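News > Politics > Campaigns

Campaigns, Interviews
September, by the politics desk

Latrice Oyelaran has knocked on doors for three losing candidates and one winner, and she says the winner was the worst run of the four. So when the county party bought a license for Clundeck, an app that claims to rank undecided voters by mood, she asked to see the numbers.

"They sent me a slide," she said. "One slide. It had an arrow going up."

The pitch to the party was that 420 households could be "moved" before early voting. Oyelaran drove out to 15 of them. At two, the person listed had left the state. Another was a dentist's office. "He was very nice about it," she said. "He's voting for the other guy."

The party chair told me the list is "a living document." I asked what the license cost and was told to put the question in writing – I did, twice, and have heard nothing.

Oyelaran isn't against software. She keeps her own contacts in a spreadsheet and grumbles about it.
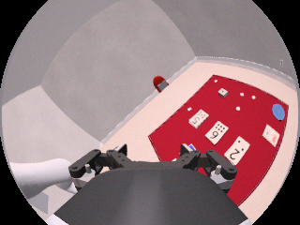 "What I want to know is who checked," she said. "Somebody signed for this. Did they call one voter first?"

She plans to raise it at the next county meeting, where speakers get three minutes each. She doubts she will need them all. The chair has yet to say whether the contract will be on the agenda.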